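The Front Hall at Jalthorpe: A Small Gallery

We promised a page about the front hall when we finished the kitchen gallery back in October, and then the winter got hold of us and it kept sliding down the list. So many of you have written in to ask about the slippers (more than have ever asked about the kitchen, I might add!) that it seemed time to sit down and do it properly, with a cup of tea and the old receipts spread out on the table.

For anyone new here, Jalthorpe is the shared house we run for people who come to stay a week or two and work quietly on something. It was an office for a good many years before we got it, and the hall still has a little of that about it. We have seven bedrooms, one long table, and a firm but friendly rule about outdoor shoes, which come off at the door in all weathers.

The carpet came with the building and we had every intention of pulling it up. It is the gray, streaky, hard-wearing sort that you find in offices, and I thought it was the dullest thing I had ever seen until we lived with it through one muddy spring. It forgives everything. We had it cleaned for 80 dollars, put off the decision for a year, and have now stopped talking about the decision altogether.

The rack is from Clakatwood, who sell mostly garden benches but do a few things for indoors if you ask. We wanted something low and light in color, with a flat top you could set a pair down on without bending double, and black metal underneath so it wouldn't look too much like a sauna. It took two of us and most of an afternoon to put together — the instructions were for a different rack. 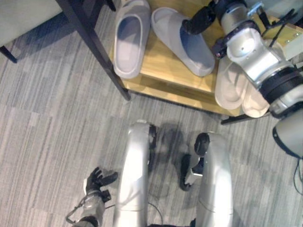
Slippers are a more personal matter than I had understood. Our first lot were fluffy ones, lovely for a month and then rather sad, and they went flat at the heel from people treading on the backs. Now we keep plain slides that can be rinsed off in the laundry sink and stood up to dry overnight. The light gray ones and the pale beige ones are the two we reach for most, and they get along nicely with the honey color of the wood. I did once order a batch in bright orange, thinking it would be cheerful, and they live in the cupboard for emergencies.

We buy them from a shop called Tresa, 20 pairs at a time, which sounds like a great many until you have had a full house and a wet weekend. Kaneko make a softer one that I like better on my own feet, but the sole is thin and the stairs are cold, so those stay upstairs for anyone who wants them.

Tidying the rack is the last job of the evening, after the dishes and before the lamps. Pairs go side by side, and anything that has wandered off to the landing gets fetched home. I find it a pleasant few minutes, and if you are staying with us and see it needs doing, please feel free to get there first.

The last time we emptied the cupboard to see what we had, there were 33 pairs, plus one left slide in a size that none of us remember buying. If its partner went home in your suitcase, we would be glad to have it back, and we'll happily pay the postage.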